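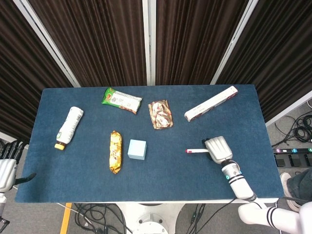
Student projects > Our club robot and the table clearing task (long)

jirkley
Posted Apr 3, 2021
Hi all, first real post from me after months of lurking. Our club is doing the tidy-the-table challenge this term and I got put on grasping, which I asked for, so I can't complain (I will anyway). The deal is you get a table of ordinary junk, snack wrappers and a bottle and a marker and so on, and the robot has to pick up each thing and drop it in the right bin. You get 15 minutes per run and a point penalty if anything goes on the floor.

The bottle is fine. The little blue cube is fine, the cube is everybody's favorite. The marker is killing me. The right hand comes down next to it with the fingers curled and then either it closes on the felt or it nudges the marker and off it rolls. We've got 3000 training grasps so far and I'd say the marker ones are the worst of the bunch. Does anybody have a trick for thin stuff lying flat?

meris_b
Oh I love this challenge, we did it last year! Are you coming straight down or at an angle? We had the same thing with pens until we tipped the wrist over so the thumb side touches the mat first, then slide in and close. Looks goofy and takes forever but it held on to things.

mornex
I'm going to disagree with that one. Sliding on felt is asking for trouble, the fingertips catch and you push the mat along with everything on it. I'd go for a straight down pinch and fix your height estimate. If you're closing on felt you're probably off by a few millimeters and no amount of wrist tipping is going to save you.

meris_b
Our mat was taped down at the corners so it never moved. But fair, if it's loose then yeah.

jirkley
Ours is just lying there, ha. I'll find some tape. Mornex, how do you check the height? We calibrated at the start of term and then I don't think anyone touched it.

mornex
Well there you go. Do it again before every session. Put the cube down at each corner of the table, have the hand touch the top of it, write down what it thinks the height is. If the four numbers don't agree your table is tilted or your camera is.

Inger Gunnlaugsson
Hi, I help judge the regional round. Please check your rule sheet about tape, because at our event the mat goes down the way we put it and teams can't change it. So practice with it loose at least part of the time.

meris_b
Wait, was that always a rule?? We had tape!

Inger Gunnlaugsson
New since August. You're safe :)

birthe_e
Different question, how are you splitting up those 3000? We had 1000 and did better than a team with way more, and I'm pretty sure it was the mix. If most of yours are the cube, the thing gets really great at cubes. I'd spend the next 2 sessions on nothing but the marker and the flat wrappers, turned every which way.
- Birthe Eskildsen

jirkley
Um. A lot of them are the cube. It was the first thing that worked so we kept doing it!

mornex
I still say height first. More marker data with a bad calibration is just more bad marker data.

birthe_e
No argument there, calibrate and then collect.

jirkley
OK, plan is corners with the cube tomorrow, then markers until somebody has to go home. No tape. I'll post numbers when I have them.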